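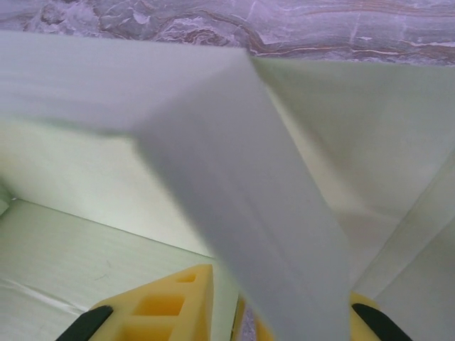

Kitchen design file check, before it goes to the client
Skoltbridge studio, Grultdale job (galley kitchen, Moya range, drawn in Drorkia)

We use cookies to remember your settings and see which pages get read. Accept all | Manage choices

I love this stage of a job. The layout is settled, the renders look lovely, and now we get to go through the file and make sure it will work in a real house. Grultdale is a good one to share with the rest of the studio as it had a bit of everything: an old chimney breast, a boiler in the wrong corner and a client who cooks every single night. Marks are OK, FIX or ASK, with comments underneath.

1. SURVEY AND ROOM SHELL

Wall lengths in the model match the site notes -- OK
Checked at floor, worktop and ceiling height. The long wall bows slightly in the middle and the survey caught it, great work.

Window position and sill height -- FIX
Sill is 1479 from finished floor in the notes, but the model has it measured from the old floor. The client is having new tiles laid on top of the old ones. Move it in the shell first, then let the elevations update. Don't nudge it on the elevation alone or the plan will disagree with it.

Ceiling height at both ends of the room -- OK

Boxing, pipes and meter shown -- ASK
The gas pipe behind the boiler is drawn as a dashed line with no size. Ask the surveyor whether it was seen or guessed.

2. HOB AND COOKER HOOD

Hood height above hob follows the maker's instructions -- OK
The sheet for the exact model is saved in the job folder. Lovely to see, please keep doing this!

Clearance to tall units beside the hob -- FIX
The larder has crept right up against it. Swap the 30 cm pull-out over from the other side of the oven and you get landing space for pans as well, so the whole run improves. I tried it in a copy of the file and it looks better too.

No curtain, blind or open shelf close to the burners -- OK
The first version had open shelves here. Much happier with them by the door.

Extraction route to outside wall -- ASK
Drawn straight through the chimney breast. It may be fine, but a builder needs to look before we price it.

3. ELECTRICS AND WATER

Sockets kept clear of sink and hob -- FIX
The double to the left of the sink is too close. Slide it along towards the fridge.

Isolators reachable without pulling an appliance out -- OK
Put in the cupboard next door, labelled on the drawing. Perfect.

Stopcock access -- FIX
It has ended up behind a fixed back panel. Change to a removable one and add a note for the fitter in capitals.

Boiler cupboard ventilation and service space -- ASK
Needs the heating engineer's say-so in writing. Leave this line open until it arrives, even if everything else is done.

4. DOORS, DRAWERS AND MOVING AROUND

Open every door and drawer in the model -- FIX
My favourite check! Drorkia will swing them all at once if you switch on the clash view, and it's very satisfying to watch. The dishwasher door hits the corner drawer handle. A filler of 30 mm in the corner sorts it, and there is room for one.

Walkway with the oven door down -- OK

Room door swing -- OK
Opens outwards into the hall. Confirmed in the survey.

Top cupboards reachable -- ASK
The client mentioned a bad shoulder. Offer the pull-down rail as an option and price it separately so it's easy to say yes or no.

5. DRAWINGS AND PRICE

Plan, elevations and item list agree -- FIX
The list has 36 lines and the plan is short of one of them. It's the second end panel for the island we took out. Delete it and reprice.

Door style and handle codes -- OK
All Moya, same finish throughout, no leftovers from the earlier scheme.

Plinth and cornice lengths include waste -- OK

Fitting notes in plain words -- OK
These are a joy. Whoever picks up this job on site will know what was meant.

Renders match the latest version -- FIX
Still showing the old larder position. Rerun both views after the hob fixes. Use the evening lighting for the second one -- it really suits the green.

Drawings marked with revision letter -- FIX
Two sheets say B and the rest say C. After these changes everything goes to D.

BEFORE IT IS SENT

All FIX lines redone and looked at by someone other than the designer.
Every ASK line has either a written reply or a clear note on the quote saying what is still to be confirmed.
Old PDFs moved out of the client folder.
Client meeting is at 4 pm at the studio, so please have the printed set on the big table by 3.

Result: not ready yet, but very close, and a really cracking little kitchen. Send me revision D when the stopcock panel is in.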